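## Norkar bench mat, green

This is the mat we reach for whenever there's packing to do, and we love it! It goes straight over the table and gives you one big, calm surface, so bottles can lie on their sides while you line them up (which makes bagging so much quicker).

- Colour: green
- Weight: 3000 g
- Rolled length: 44 cm
- Care: wipe with a damp cloth, dry flat

Ruth Ticona has had hers since October and uses it for refills and cleaning supplies. Her tip is to put all the caps facing the same way before you open the bag. Try it, it's lovely to work like that!

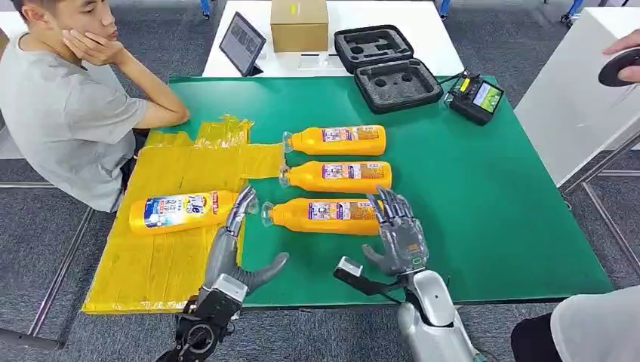

*Green mat with detergent bottles and a yellow plastic sheet.*

Fits tables up to 14 cm wider than the mat without slipping. Spare corner grips come in bags of 40.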